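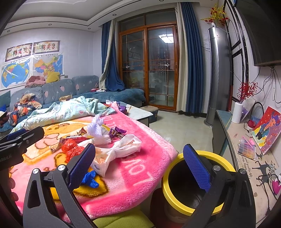
Agenda > Humor > Noticias

La sala Kultia abre los lunes de micrófono abierto con una final de cinco cómicos

Tiempo de lectura: 2 minutos

La sala Kultia dedicará a partir de enero la noche de los lunes a la comedia en vivo. El ciclo se llama Damow y combina un micrófono abierto con una segunda parte a cargo de un cómico invitado. La entrada costará 700 pesos y se venderá solo en la puerta, desde las ocho de la noche.

La primera función estará a cargo de Yamila Arancibia, que presenta un adelanto de «Daza», su segundo unipersonal. Arancibia probó parte de ese material en bares durante el invierno y lo llevará completo al teatro más adelante, en fecha todavía sin confirmar. El espectáculo parte de los meses en que trabajó en la recepción de un consultorio de ortodoncia y de las conversaciones que escuchaba en la sala de espera.

Para el micrófono abierto se recibieron 137 inscripciones. Olga Olivares, programadora de la sala, explicó que el cupo por noche es reducido y que los turnos se sortearán la semana anterior a cada fecha. Cada participante tendrá cinco minutos. A los cuatro se enciende una luz roja al fondo del salón y, cumplido el tiempo, se corta el sonido.

«El año pasado hicimos alguna noche suelta y se nos fue hasta la una de la mañana», dijo Olivares. «Queremos que la gente pueda volver en colectivo.»

No se pide experiencia previa. El reglamento exige material propio y prohíbe subir al escenario con textos leídos, aunque se permite llevar una lista de temas. Tampoco se podrán grabar las rutinas de otros participantes sin su permiso – un punto que generó discusiones en las noches sueltas del año pasado y que ahora quedó por escrito.

Al final de la temporada, cinco cómicos elegidos por votación del público se presentarán en una gala. Quien gane recibirá 3.000 pesos y una fecha propia en Ultivton, el festival de humor que dirige Kenneth Bautista. La segunda persona más votada abrirá una función de Arancibia.

La conducción quedó en manos de Amancay Insaurralde, que viene de la improvisación y coordina un taller de escritura en la misma sala. El neozelandés Tane Maihi, que actúa en español, figura como invitado de la segunda noche con una rutina sobre los trámites de residencia y las reuniones de consorcio.

Los inscriptos que no salgan sorteados conservan su lugar para la fecha siguiente y no necesitan anotarse otra vez. Quienes sí obtengan turno deben presentarse media hora antes de la función. Si no llegan, el lugar pasa a la lista de espera.

Contacto: Redacción | © Agenda de Humor. Todos los derechos reservados | Volver arriba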